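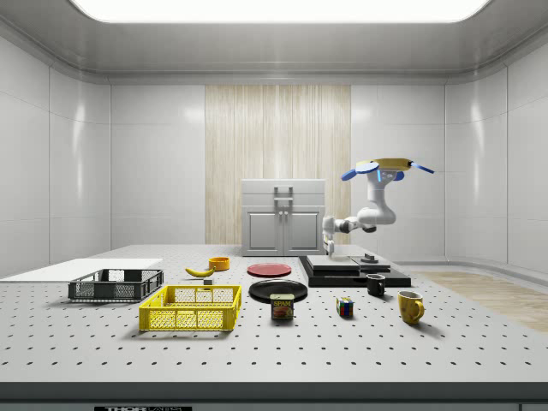 A light gray tabletop with threaded holes in evenly spaced rows (computer rendering)

Work table

A work table is a table made for doing a job on, as opposed to one made for eating at, writing letters at or setting a lamp on. The term takes in a very wide family of furniture, from the heavy joiner's bench to the cutting table in a dressmaker's back room, and people have never been strict about where the family ends. A kitchen table with a clamp screwed to one corner and a meat grinder hanging from it is, for the afternoon at least, a work table too. In American usage "bench" and "table" are often swapped freely, although woodworkers tend to keep "bench" for something with a vise on it.

Height and size

The right height depends on the work and on the person doing it. Hand planing asks for a low surface, so that the worker can lean in and let body weight help, while fine work such as watch repair or engraving is done on a high one, sometimes nearly at chest level, with the forearms resting. Bakers like a table somewhere near the hip, and anyone who has kneaded bread for a large family on a counter that was too tall will remember it in the shoulders the next day.

Depth matters as much as height. A table against a wall can only be as deep as an arm can comfortably reach, but one that stands free in the room may be twice that, with people working from both sides. Cutting tables for cloth are the largest of the common kinds, because the fabric needs to lie flat along its length.

Surfaces

Wood is the oldest surface and still the best loved. Beech and maple are the usual choices where they grow, being hard, close-grained and forgiving of a dropped chisel. Pine is cheaper and dents easily, and many older workshops simply planed a pine top down every few years until it was too thin to bother with.

Stone, mostly marble or slate, is favored by candy makers and pastry cooks because it stays cool under the hands. Steel and cast iron came into common use with the metal trades, where a top must take hammering, heat and oil. Zinc sheet was nailed over wooden tables in many kitchens, potting sheds and fish markets, and a well-worn zinc top has a soft gray bloom that collectors are fond of.

Holding the work

A good deal of the history of the work table is the history of keeping things from sliding off it. The simplest device is the stop, a peg or block standing up from the surface for the work to push against. The holdfast, an iron hook dropped through a hole in the top and knocked tight with a mallet, was known in Roman times and can still be bought today. Vises with wooden screws spread through Europe in the late Middle Ages, and iron ones followed much later.

Tops with holes in them fall into two broad groups. In a joiner's bench the holes are plain and fairly few, placed where the maker found them useful. In laboratories and some machine shops the holes are often threaded and set out in a regular grid, so that equipment can be bolted down, taken up again and put back in the same place.

The Norðdahl tables

The small museum of trades at Norðdahl keeps what is probably the fullest local collection of work tables, with 124 on display and more in the barn behind. The core of it came from Noel Malabanan, a retired pattern maker who had spent much of his life buying old benches from closing shops and could seldom bring himself to sell one on. His notebooks, which are kept with the tables, give the wood, the trade and the price paid, along with a great many remarks on the weather and on what he had for lunch.

The best-known piece is a saddler's table from Akdale, with a top worn into a shallow dip on the left side where three generations of the same family sat to stitch. Another, a bookbinder's table bearing the stamp of the Clilance works, has 7 drawers, each fitted with its own small brass lock, and only two of the keys survive.

Care

Wooden tops are traditionally rubbed with linseed oil once or twice a year, more often in dry houses. Rags soaked in the oil can heat up and catch fire on their own, and should be spread out flat to dry outdoors before they are thrown away. Marble should be kept from vinegar and lemon juice, which dull the polish. Iron tops rust wherever a damp cup has been set down, and a light coat of paste wax will keep most of it off through the humid months.

See also

Butcher block
Drafting table
Potting bench
Sawhorse
Trestle table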